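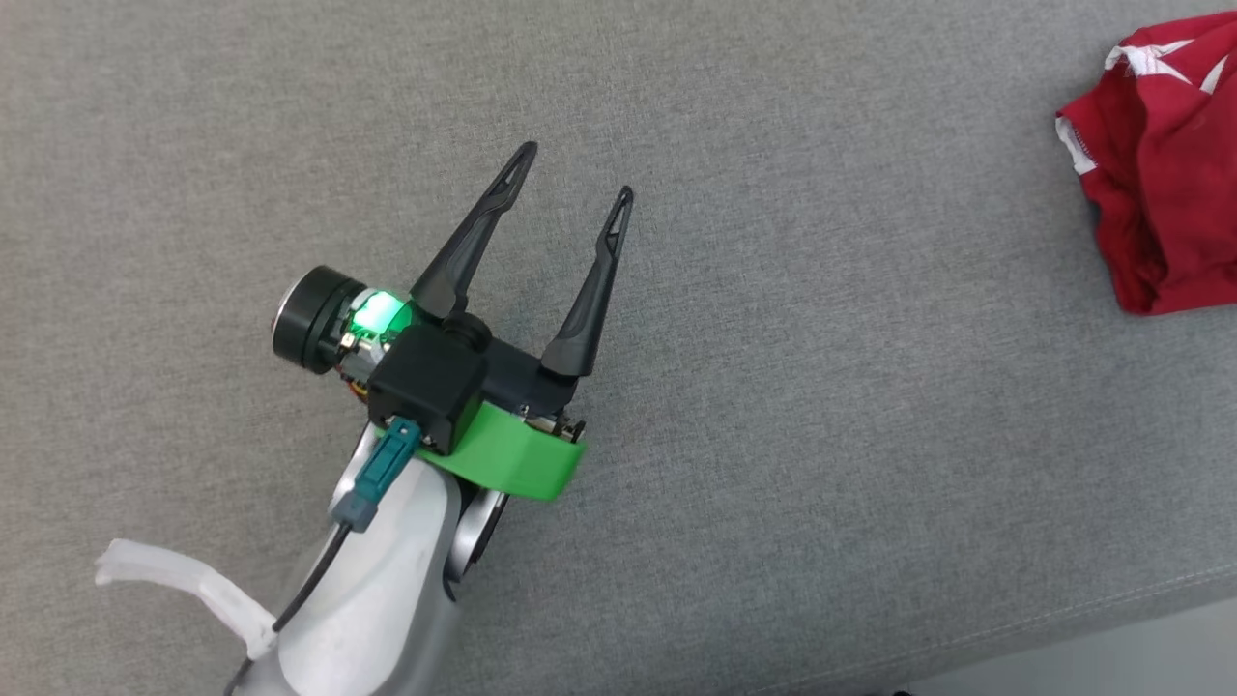
*Figure 3. Gripper with both fingers open over a gray fabric surface.*

### 4.2 Accessory loss in small-figure play sets

Families in the January group received one of two play sets. The Jokine set holds nine figures with removable hair, hats and hand-held items. The Plitia set holds the same number of figures, but its hair pieces are molded to the head and only the hand-held items come off. Both were bought at retail and handed over sealed.

Parents kept a short diary and returned all loose parts at the end of the study. We received 200 diaries, of which 111 came from homes with the Jokine set. A part was recorded as lost if it was missing from the returned box and the parent could not find it after one reminder.

Hats were lost more often than any other part. Hand-held items came second in both groups, and the gap between the two sets was small once hats were left out. Hair pieces went missing less than we had expected from the pilot (Policarpio and Dela Peña, Section 2). Several parents wrote that children swapped hair between figures but rarely left a figure bald for long.

Storage made a clear difference. Homes that used the divided tray lost fewer parts than homes that tipped everything into a bag or drawer – this held for both sets. We did not ask families to use the tray, and those who did may be tidier in other ways, so the result should be read with care.

The diaries contained 390 separate notes on play themes. Mark Anthony Policarpio coded all of them, and a second reader coded a subset. Shops, hospitals and families with babies were the most common themes. Figures without a fixed job, such as the plain adult in the Plitia set, were given more roles than the firefighter or the cook.

Two diaries mentioned parts from an older Brarkent set mixed in with ours. These parts were removed before counting. 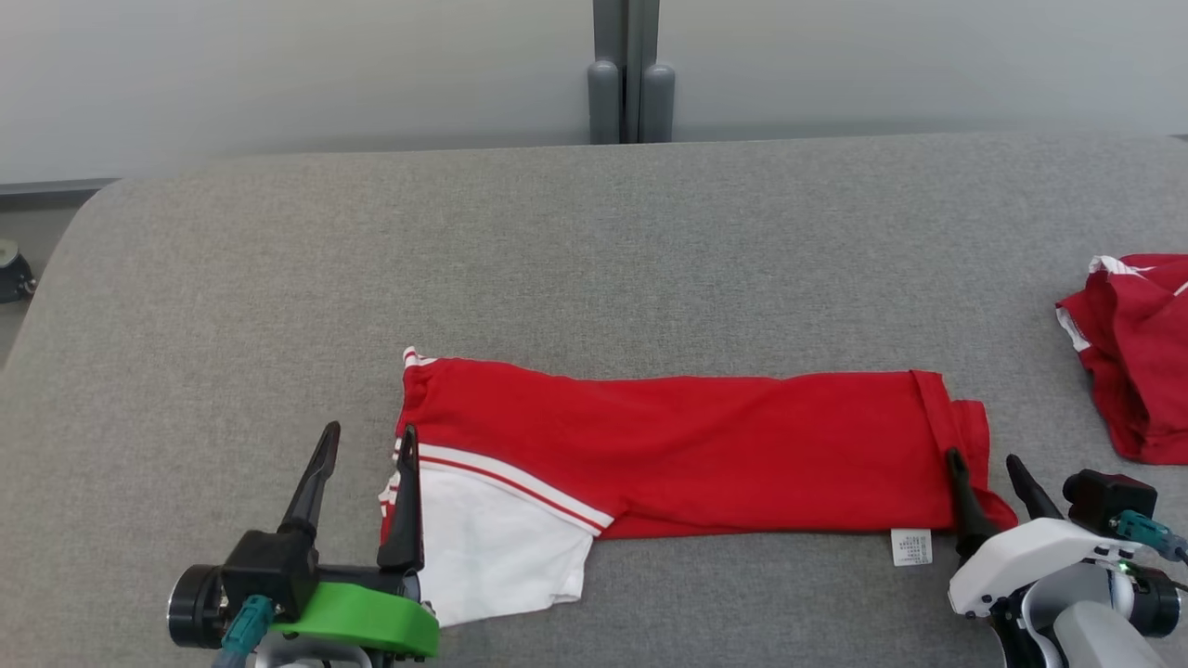
### 4.3 Sharing between siblings

Homes with more than one child reported disputes mainly over a single favored figure. The choice of figure varied from home to home, and we found no link to its color or number of accessories.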